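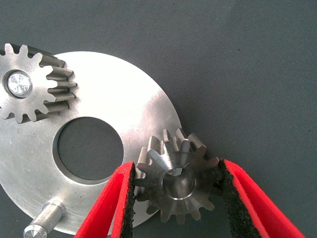 Round plate with its central hole and one spur gear in place on its pin.

Cleaning and refitting the gears on a flat gear plate

Print this page | E-mail this to a friend
Filed under: Workshop > Gears and drives > Basic maintenance

These notes are for a small gear unit of the open kind, where plain spur gears turn on steel pins set into a round metal plate. They were written for the Meletti bench drive but will do for most units built the same way. Allow an evening for the job if you have not done it before.

You will need:

- a soft cloth or mat to work on
- an old toothbrush
- white spirit and a shallow tin
- lint-free rag
- light machine oil and a little grease
- a fine needle file
- a scriber or paint pen

1. Clear the bench and lay the mat flat. Grey or another plain colour is best, as dropped washers show up on it. Put the plate down with the gear side up.

2. Mark each gear before you take it off. A dot of paint on the upper face is enough. Put a matching dot on the plate next to the pin. Gears that have run together for years should go back together, the same way up.

3. Lift the gears off by hand, pulling straight up. If one sticks, put a drop of oil where the pin meets the bore and leave it for 15 minutes. Do not lever against the teeth with a screwdriver.

4. Brush the gears in white spirit, working along the tooth spaces and not across them. Open a window. Dry each one with rag and stand it on clean paper.

5. Wipe the plate. Fine scratches and swirl marks on the top face do no harm and there is no need to polish them out. Clean round the central hole and into its edge, as old grease collects there. Leave any stamped number alone, and copy it into your notebook in case you need to order parts. 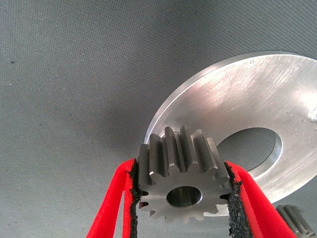 6. Look over each gear. Hold it upright by its faces and turn it slowly against the light. You are looking for chipped corners, bright patches on one flank only, and burrs. Take burrs off with the needle file, two light strokes at most. A gear with a cracked tooth should be replaced.

7. Check the pins. Each should be smooth and tight in the plate. A loose pin needs a new one pressed in, and Zhenhua Zou has covered that on the Skikano pages.

8. Oil the pins lightly and slide the gears back on, dots facing up. The gear should drop under its own weight. If it will not, take it off and clean the bore again.

9. Turn the train by hand through several full turns. It should feel the same all the way round. Put a smear of grease on the teeth, turn again and wipe off what squeezes out.

Thanks to Wanting Fang for the correction to step 8.

Last revised October 13, 2011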